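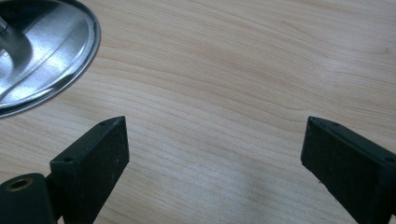 A light-colored wooden table with a round steel object on it.

Zastus, the long-awaited monster film from director Savita Uniyal, will open in cinemas in December, the production company Hirnside announced on May 5, 2021. The film was planned for release last year, but the work was stopped two times and the final scenes were shot only this spring.

The story takes place in Kakavness, a small fishing town where a creature sleeps under the harbor. When a construction company begins to drill there, the creature wakes up and walks into the town. According to Hirnside, the monster is 60 meters tall and appears in more than 20 minutes of the film. The full running time was not given.

Uniyal is known mostly for two quiet family dramas, and many fans were surprised when she took this project. In a short statement she said that she has loved giant creatures from her childhood. "I wanted to make a monster which has a bad day, like all of us," she wrote. "People run from him, and he also does not understand where he is."

The visual effects are made by the studio Jakubowski, which delivered 373 effect shots. The harbor itself was built as a miniature set with 720 small houses, and a part of it is destroyed in the last act. Uniyal said she asked for the miniature because she likes how real dust moves.

Hirnside did not want to comment on a second film. The contract with the director has an option for it, but the decision will be taken after the opening weeks. A first trailer is expected in the summer, and the names of the main actors will be published together with it.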